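Bruller 3131 Wet/Dry Finishing Feeder
Sold by Verbruggen Hog Equipment
Part no. 3131
Category: Feeders > Finishing > Wet/Dry

Overview
Specifications
Installation
Adjustment
Parts
Questions

The Bruller 3131 is a two-sided feeder for finishing pens. Feed drops from a molded hopper onto a shelf, and the pigs push it down into the trough, where a nipple on each side lets them mix it with water. It fits in a pen divider so that one feeder serves two pens, or it can stand free in the middle of a large pen.

We have sold this feeder since it replaced the older Bruller square-bottom model. Trough, shelf and side panels are stainless steel. The hopper is polyethylene. Legs are stainless with a wide foot that takes two anchor bolts each.

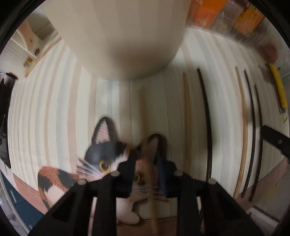 Feed bridging is the most common complaint we hear with wet/dry feeders, especially with finely ground meal and in humid weather. Most of it starts in the corners at the bottom of the hopper, where damp meal packs and stays. The 3131 hopper has smooth walls and a rounded lower end, much like the cream-colored container standing on the striped cloth, and meal slides down it with very little hanging up. There is also an agitator rod running from the shelf up into the throat of the hopper. The pigs bump it as they eat. If you feed pellets only, you can take the rod out by pulling one pin.

Specifications

Use: finishing pigs, from 50 lb to market weight
Sides: two
Trough, shelf, side panels: stainless steel
Hopper: polyethylene, one piece
Lid: hinged, with auger drop opening and cap
Water: one nipple per side, 1/2 in. pipe thread
Feed gate settings: 10
Feed form: meal or pellets
Warranty: 3 years on steel parts, 1 year on hopper and gate hardware

The feeder ships assembled except for the legs and the water pipe. The bolts for both are bagged and taped inside the trough. Please check that the bag is there before the driver leaves.

Installation

Set the feeder on level concrete. It can go on slats if the feet land on solid bearing, but a comfort board or concrete pad under the trough saves a good deal of spilled feed from going into the pit. Feed in the pit adds solids, and it is feed you paid for.

Leave enough room on each side for a pig to stand square to the trough without blocking the alley. In narrow pens we suggest putting the feeder in the divider, about a third of the way back from the gate. Keep it away from the wet corner of the pen.

Anchor all the feet. Run the water line down from above on the divider side and strap it to the bracket provided. Flush the line before you screw in the nipples. Grit from new pipe is behind most of the leaking nipples that get returned to us.

If you fill by auger, the drop tube should end inside the lid opening with the cap folded back. Do not let the tube rest on the hopper.

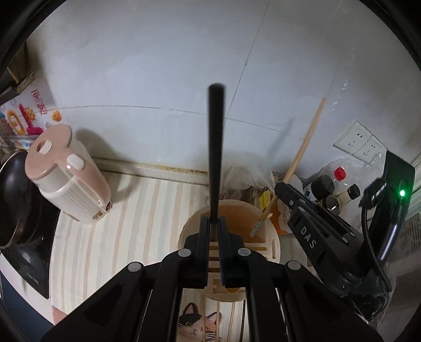
A black chopstick held upright, with a round beige utensil holder behind.

Adjustment

The feed gate moves with a lever on the end panel. Setting 1 is closed and setting 10 is wide open. For meal, start at 4 when the pigs come in and watch the shelf for two or three days. You want to see feed on part of the shelf and part of it bare. If the shelf is buried and the trough is full of wet feed, go down one. If the shelf is clean and pigs are waiting, go up one.

Pellets run faster than meal. Start at 3.

Check the gate whenever the ration changes, and again after a load of feed that looks finer than the last one. Lise Lavoie in our service department asks that you write the setting on the barn card along with the date. When a customer calls with a feed conversion question, that is the first thing she will want to know.

Water pressure should be low enough that the nipple does not spray past the trough. If pigs are leaving water standing in the trough, turn down the regulator before you touch the feed gate.

Cleaning

Between groups, close the gate, empty the hopper and lift out the shelf. The shelf is held by two clips and comes out without tools. Wash with a pressure washer, keeping the tip back from the hopper. Let everything dry before you refill. The trough has a drain plug at one end.

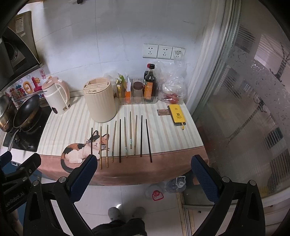

Black and light wooden chopsticks laid side by side on a striped cloth.

Parts

3131-A Hopper
3131-B Lid with cap
3131-C Gate lever and pin
3131-D Agitator rod
3131-E Shelf
3131-F Shelf clips, pair
3131-G Nipple
3131-H Drain plug
3131-L Legs with anchor bolts, set

Parts are kept in stock and go out the next working day. The hopper is oversize for parcel delivery and travels by freight. The Grutari drop tube fits the lid opening as it comes. The Flernari tube needs a reducer, sold separately.

Questions

Will it work for nursery pigs?
No. The trough lip is too high. See our nursery feeders.

Can I use it without water?
Yes. Plug both water fittings and provide drinkers elsewhere in the pen. Expect to open the gate one or two settings less.

Does the old square-bottom hopper fit the new frame?
It does not. The new hopper does fit the old frame if you drill two holes. Ask for the template.

Is there a price for a whole barn?
Yes. Contact Marloes De Bruijn in sales with the number of pens, your feed form and the pen layout. Orders for July delivery should be in by the end of June.

Page updated 20 May 2023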